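直して使う町、Skiltedsideの五月

川沿いの倉庫街を改装した一角に、Skiltedsideという共同の修理場がある。家電、自転車、椅子、鞄、パソコン。持ち込まれるものに決まりはほとんどない。大人が二人で持ち上げられること、ガソリンが入っていないこと、持ち主が最後までその場にいること。受付の壁に貼られた条件はそれだけである。

五月の午前九時半、開場の三十分前に着くと、入口の前にはもう列ができていた。紙袋に炊飯器を入れた男性、扇風機を肩にかついだ高校生、布でくるんだ何かを両手で抱えた女性。女性の包みの中身は柱時計だった。祖父の家を片付けたときに出てきたもので、振り子は動くのに三分ほどで止まってしまうという。

場所を開いたのは、機械設計の仕事をしていたAdi Hartonoさんだ。インドネシアで生まれ、大学から日本で暮らしている。実家の近所には、どの通りにもラジオやミシンを直す店があった。日本に来て最初の冬、電気ストーブのスイッチが壊れ、買った店に持っていくと、修理代は新品の値段とほとんど同じだと言われた。

「そのときは新しいのを買いました。学生でしたし、寒かったので。でも古いほうも捨てずに持っていて、春になってから自分で開けたら、接点が汚れているだけでした」

そのストーブは今も冬になると受付の足元で使われている。

会場の利用料は一回三百円で、部品代は実費になる。直せなかったときも利用料は返さない。開設した当初は返していたが、直らないと分かっていて来る人の相談にも同じだけ時間がかかるため、二年目からやめた。昨年度に持ち込まれた品物は2,040点。そのうち339点は、部品が手に入らない、あるいは安全に使える状態に戻せないという理由で、直さずに持ち主へ返された。

数字をまとめているのは、時計と小物の机を受け持つCelina Wróbelさんである。持ち込まれた品物には一点ずつカードを作り、症状、開けて分かったこと、使った部品、かかった時間を書く。カードは引き出しに品目順に入っていて、誰でも見ることができる。炊飯器の段はとくに厚い。蓋のパッキン、内部の電池、コードの巻き取り部分。同じ型の同じ故障が続くと、Wróbelさんはカードの角に鉛筆で印をつけ、次に来た人にはまずその段を見てもらう。

「初めて開ける人は、どこから見ればいいか分からないのが一番怖いんです。前の人が同じところを開けたと分かると、手が動きます」

彼女の机で、例の柱時計が開けられた。文字盤を外し、古い油を拭き取り、歯車の軸受けに新しい油を針の先で少しずつ差していく。作業をするのは持ち主の女性で、Wróbelさんは隣で拡大鏡を持っている。指示は短い。「そこは触らない」「もう少し」「拭いて」。一時間ほどで組み上がり、時計は作業台の端に仮の金具で吊るされた。止まらないかどうかは、半日見ていないと分からない。女性は近くで昼食をとって戻ってくると言って出ていった。

修理場が自分で直させることにこだわるのには、法律上の事情もある。他人の電気製品を預かって料金を取るとなると、責任の範囲がまるで変わってくる。持ち主が自分で作業し、経験のある人が横で助言するという形であれば、小さな団体でも続けられるとHartonoさんは考えた。コンセントにつなぐ製品については、最後に絶縁の測定をし、基準を外れたものには赤い札をつけて、その場では通電しない。赤い札に腹を立てて帰る人も年に何人かいる。

運営の費用は、利用料のほか、Drultoraという地元の工具商社からの支援と、月に一度の講習会の受講料でまかなっている。Drultoraは返品された工具のうち使えるものを安く譲ってくれる。電動ドライバーの箱には「外箱つぶれ」「説明書なし」といった手書きの紙がついたままだ。講習会は、はんだ付け、ミシンの調整、刃物研ぎが人気で、刃物研ぎは募集を出すとその日のうちに埋まる。

部品の調達はどこも苦労する。メーカーが補修用の部品を持っておく期間は品目ごとに目安があり、冷蔵庫と掃除機でも長さが違う。期間を過ぎた製品が持ち込まれると、まず棚を探すことになる。奥の部屋には、持ち主が手放した故障品から外した部品が、菓子の缶や保存容器に分けて置かれている。つまみ、ばね、ヒンジ、ゴム足。扇風機の羽根だけで棚一段を占める。「合わない羽根はよく集まるんですけどね」とHartonoさんは言う。

近年は樹脂の部品を自作する例も増えた。隣町の町工場Entiliが、会場から寸法を送ると安く削り出してくれる。掃除機の掛け金、洗濯機のふたの軸受け、子ども用の椅子の留め具。図面は会場で保管し、同じ部品が必要になった人に渡す。ただし火や熱に近い部品は頼まない。溶ける、割れるという以前に、どの温度まで持つのかを確かめる手段が会場にないからだ。

椅子の机では、座面の張り替えに四回通っている男性に会った。食卓の椅子が四脚あり、一度に一脚ずつ運んでくる。一脚目は布の柄が斜めになり、二脚目は鋲の間隔がそろわなかった。三脚目でようやく納得のいくものになったが、家族は一脚目の椅子に座りたがるらしい。その日は四脚目だった。古い布をはがすと、下からさらに古い布が出てきて、近くで作業していた人たちが見にきた。緑の地に細い白の縞で、男性の母親が嫁いできたころのものではないかという。彼はその布を小さく切り取り、財布に入れた。

自転車の区画は屋外にあり、雨の日は閉まる。パンクの修理は数が多いので持ち込みの点数に入れていない。空気入れは無料で貸し出していて、通勤の途中で立ち寄るだけの人もいる。中学生の二人組が、変速機の調整を覚えて友人の自転車まで見るようになり、今では土間の一角に彼らの道具箱が置いてある。
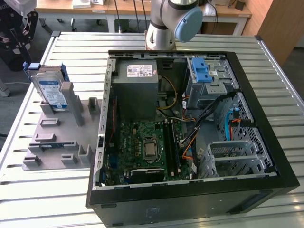 パソコンの相談は、この二年で急に増えた。買い替えの時期と重なり、まだ動くものをどうするか迷う人が多いのだという。持ち込まれるのはノート型が中心だが、机の下に置く大きな型も根強い。大きな型のほうが初心者には向いている。黒いケースを横に倒して側板を外してしまえば、箱形の灰色の電源ユニットも、その下に広がる緑色の基板も上から見える。手をかける場所が分かりやすく、たいていの作業は普通のねじ回しで足りる。電源ユニットの上に貼られた白いラベルは、外す前に必ず写真に撮るよう勧めている。出力の表示や型番を控えておかないと、交換品を選ぶときに困る。ユニットそのものの箱は開けない。中の部品には電源を切った後も電気が残ることがあり、講習を受けた人にも会場では触らせない決まりになっている。

相談の中身は、動作が遅い、音がうるさい、起動しない、の順に多い。音がうるさいものの大半は埃である。外に持ち出し、羽根が回らないように指で押さえながら刷毛で払う。遅いものは記憶装置を新しい方式に替えるだけで見違えることがあり、部品代も以前より下がった。起動しないものは時間がかかる。記憶装置だけを取り出し、写真や住所録を別の機器に移して終わりにする人も少なくない。昨年、店を閉めた理髪店の主人が持ち込んだ一台からは、三十年分の客の名前と髪型の覚え書きが出てきた。印刷して綴じ、常連に見せるのだと言っていた。

手放すと決まったパソコンは、Rarnonという回収業者に引き渡す。引き渡す前に記憶装置を物理的に壊す作業も、持ち主が自分でやる。専用の手動の機械があり、レバーを引くと鈍い音がして穴が開く。これを目当てに来る人もいて、一台だけのつもりが、家に戻って押し入れの二台目を取ってくることもある。

課題もある。助言のできる人が足りない。現在登録しているのは二十人で、平日の昼に来られる人となるとその半分に満たない。電気製品を見られる人はさらに限られ、夏前の扇風機の時期には待ち時間が二時間を超える。Hartonoさんは今年から、通ってくる人の中で見込みのありそうな人に声をかけ、半年かけて一つの品目だけを覚えてもらう仕組みを始めた。炊飯器だけ、ミシンだけ、という担当者である。最初の三人のうち一人は、夫のひげそりを直しに来た元銀行員の女性で、今は炊飯器の引き出しの鍵を預かっている。

建物の契約も気がかりだ。倉庫街の再開発の話があり、賃料は次の更新で上がる見込みだという。Hartonoさんは移転先をいくつか見て回ったが、重いものを運び込める間口と、夜に音を出せる環境を両方備えたところはなかなか見つからない。商店街の空き店舗は駅に近い反面、搬入口が狭く、洗濯機が通らない。廃校になった小学校の話も来ている。こちらは理科室に水道とガスが残っているものの、バスが一時間に一本しかない。

直して返したものが、その後どのくらい使われているのかも調べ始めた。一年前のカードから連絡先の残っている人を選び、はがきを送る。返ってきたはがきには、まだ使っている、また同じところが壊れた、引っ越しのときに弟に譲った、などと書いてある。直ったけれど結局新しいのを買いました、というものもある。Wróbelさんはそれも同じ引き出しに入れている。

午後四時を過ぎると、受付は新しい品物を受けるのをやめる。作業中の人はあと一時間使える。掃除は全員でやり、ねじは拾ったら色の違う三つの皿に長さで分ける。どれにも合わないものは四つ目の皿に入れる。四つ目が一番早くいっぱいになる。

柱時計の持ち主は三時前に戻ってきた。時計は動いていたが、七分進んでいた。振り子の下のねじを少し回して重りを下げ、あとは家で何日か様子を見ながら合わせることになった。女性は来たときと同じ布で時計を包み、Wróbelさんから受け取った小さな紙を財布にしまった。ねじをどちらに回すと遅くなるかが、鉛筆で書いてあった。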